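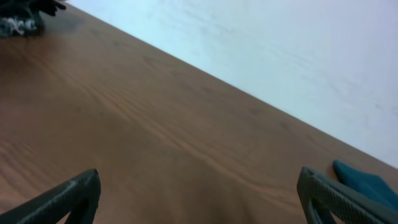 **Figure 3.** Tabletop and adjoining white surface.

## 4. Casting reports and how they change

### 4.1 Sample

We collected 139 online reports on the casting of streaming specials and short series that had not been announced by their studios when the reports appeared. Collection closed on 2021-12-09. A report was kept if it named a role, described a role, or gave the kind of performer being sought. Reports that only repeated another site's text were dropped, unless they added a claim of their own.

The reports cover 17 projects. Most are spin-offs from an existing film series. The two with the heaviest coverage are *Prillthorpe*, a one-hour holiday special, and *Travedier*, a horror series in short episodes. Together they account for 80 of the reports. This is a strong lean toward two titles, and we give results with and without them where the difference matters.

### 4.2 Coding

Each report was split into separate claims. "The lead will be a woman in her forties and filming starts in February" counts as two claims, one on casting and one on schedule. Claims were then sorted by how they were sourced: a named trade outlet, an unnamed person close to the production, a casting notice, or no source given.

We also coded the strength of the wording on a scale with 4 steps, from open guess to flat statement. Headlines were coded apart from body text. Early on we tried coding them together and gave it up, as the headline was often a step stronger than the paragraph under it. The scale follows the one set out by Antunes for sports transfer news, with the middle steps reworded. Jurka uses a finer scale, but we could not apply it the same way twice to short posts.

### 4.3 Wording across repeats

Claims tended to grow firmer as they were passed along. A first report would say that a studio was "looking at" performers of a given age. Later posts would say that the part had been written for that age. In the *Travedier* set, one line about a possible second lead was being repeated without its "possible" before any other outlet had confirmed it.

*Prillthorpe* shows a different pattern. Its first reports came from a casting notice that used a working title, and several sites treated the working title and the real one as two projects. Once the titles were matched, the role descriptions agreed closely. The remaining disagreement was over length, with some writers calling it a film and others an episode.

Schedule claims were weaker than casting claims throughout. Few gave a source, and many were carried over from older posts with the month left unchanged. We did not treat a missed start date as an error in the report, as dates can move after a report is published.

Leaving out the two largest titles does not reverse the direction of the wording results. It does leave too few casting notices for a separate comparison, so that source type is merged with trade outlets in the next section.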